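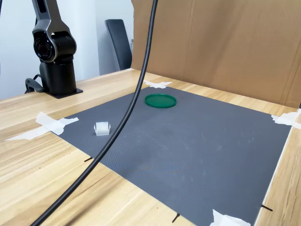 Unby – kit de prise et dépose pour bras de table
Fiche de données et notes d'utilisation, en français

Ce dépôt accompagne le kit Unby, vendu par Heinonen aux laboratoires et aux lycées techniques. Il contient les enregistrements de la tâche « bloc sur couvercle », les fichiers de réglage et le script de lecture. Le bras n'est pas compris dans le kit.

Contenu

L'archive compte 300 épisodes, enregistrés à 13 images par seconde. Chaque épisode dure au maximum 35 secondes. Les épisodes plus longs ont été retirés avant la publication, et ils ne sont pas disponibles sur demande.

La tâche est volontairement simple : prendre le petit bloc blanc et le poser sur le couvercle vert. La position de départ des deux objets change d'un épisode à l'autre, mais ils restent toujours sur le tapis gris.

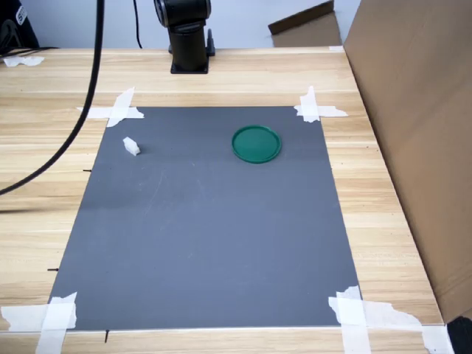

Notes techniques Heinonen, numéro 13

Préparation du poste

1. Poser le tapis devant la base du bras et coller les quatre coins avec du ruban de masquage. Nous avons essayé le ruban double face, il laisse de la colle sur le bois.
2. Marquer la place du tapis sur la table. Trois repères sont suffisants.
3. Dresser le carton sur le côté de la table et derrière le tapis. Un carton brun ordinaire convient bien – le carton blanc donne trop de reflets.
4. Faire passer le gros câble noir de manière qu'il garde une boucle large. Il ne doit pas tirer sur la pince quand celle-ci descend près du tapis.
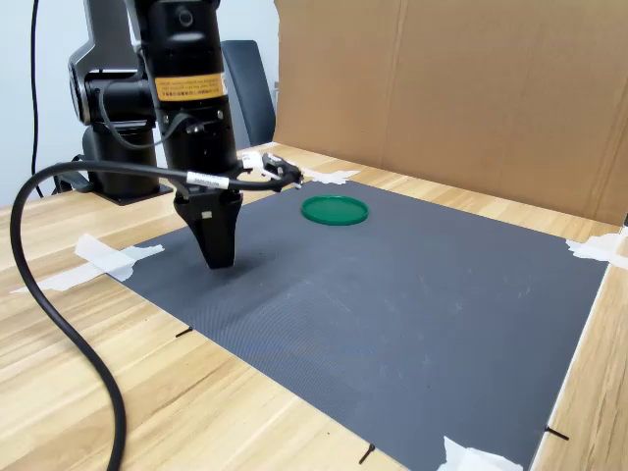 5. Lancer la calibration avec le fichier etgate.yaml, puis contrôler la hauteur de la pince au-dessus du tapis.

Critère de réussite

Un épisode est noté « réussi » si le bloc repose entièrement sur le couvercle et si la pince est ouverte et retirée. Un bloc posé à cheval sur le bord est noté « partiel ». La place exacte du bloc sur le couvercle n'a pas d'importance, le centre n'est pas demandé.
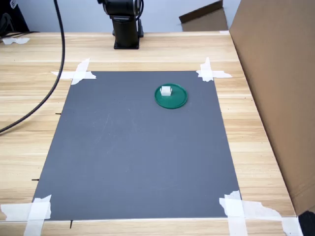
Kaisu Harju

Limites connues

Le jeu de données montre un seul couvercle et un seul type de bloc. Un modèle entraîné seulement avec ces épisodes se généralise mal, nous l'avons constaté avec un couvercle rouge de la même taille. Le tapis porte quelques traces claires, que nous n'avons pas effacées dans les images.

Les étiquettes de réussite ont été mises à la main par Svitlana Dovhaniuk et relues par Mervin Turcotte. S'il y a désaccord, les deux notes sont conservées dans le fichier notes.csv.

Versions

1.1 – mai. Correction des horodatages, ajout du fichier notes.csv.
1.0 – première publication.

Les erreurs peuvent être signalées dans les tickets du dépôt, en français ou en anglais.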